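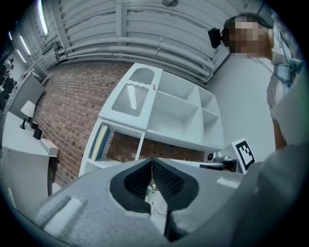

Photo: Dindo Macapagal

Moving a houseplant across town without killing it

Jul 5, 2020

Moved apartments last week, third time in four years, and every time somebody asks how the plants made it. So writing it down once and I'll just send people the link. Works for pothos, philodendron, snake plants, most leafy stuff. Cactus is its own thing, see the end.

Start a week out if you can. I usually can't. Three days is ok.

1. Stop watering

Last drink three days before the move. Wet soil is heavy and it slides. Leaks through the box too. Slightly dry soil holds together and the pot weighs half as much. Ferns, one day before, they sulk otherwise.

2. Clean up

Yellow leaves off. Anything mushy, off. Check undersides for bugs, you do not want to carry spider mites into a new place. Wipe with a damp cloth, drop of dish soap if it looks suspicious. Long vines can get trimmed now, put the cuttings in a jar of water, they're your insurance.

3. Swap the pot (maybe)

Nice ceramic pots travel separately, wrapped in towels. Plant goes in a plastic nursery pot. If it's already in one inside the ceramic, great, just lift it out. If it's planted straight in the ceramic and it's happy, leave it. Repotting AND moving in the same week is a lot. I lost a rubber tree that way in January.

4. Cover the soil

Crumpled newspaper on top of the soil, then painter's tape across the rim, two strips in an X. Go around the stem. Don't tape the stem. Saves you vacuuming the car.

5. Box it

Box should be a little wider than the pot and taller than the plant. Liquor store boxes with the dividers are perfect for 4 inch pots. Stuff paper or old t-shirts down the sides untill nothing wobbles. Leave the top open. If you have to close it, punch holes and don't leave it closed more than a few hours.

Tall plants: old bedsheet, wrap from the bottom up so the leaves fold the way they want to go. Clothespin at the top. Lay it down only if you really have to.

6. Last on, first off

Plants do not go in the moving truck. They go in your car, on the floor behind the front seats. Back seat if belted. Trunk only in mild weather and only for a short drive. Hot day, run the AC first, then load. Don't aim the vent at them. Cold day, same thing with the heat.

My drive was from Mercado street to the other side of the river, 20 minutes. Did it in two trips. Longer than a few hours, crack a window at stops, and don't leave them in a parked car while you eat lunch. That's how most of them die I think.

7. New place

Unbox right away, before the dishes, before the bed. Put everything in one bright spot out of direct sun. Doesn't need to be the forever spot. Water lightly if the top inch is dry. Then leave them alone.

They will drop leaves. Fine. Two weeks of looking sad is normal. Don't fertilize, don't repot, dont keep shuffling them from window to window. After two weeks, move to the real spot and go back to your regular watering.

What it cost me: paper, tape, a bag of clothespins. Boxes free. You can get a plant moving service, I got a quote for 200 dollars and laughed.

Crossing a state line? Look up the rules first, some states want certain plants inspected or won't take them at all. Citrus especially.

Cactus: dry a full week, roll in several layers of newspaper, thick gloves, box upright. Done.

Comments (4)

Fern_and_Sons
The X of tape over the soil, why did I never think of this. Moving next month with a monstera the size of a couch. Bedsheet it is

tobyk
do you water succulents after or wait? mine look wrinkly already

Dindo Macapagal
@tobyk wait a few days, then one good soak. wrinkly is thirsty but they can take it

Marlene P.
Drove 500 miles with mine in the bathtub of a camper. Towels all around them. Lost one african violet and it was on its way out anyway. Would add, take a picture of each plant before you go so you can tell later if it's really worse or you're just tired.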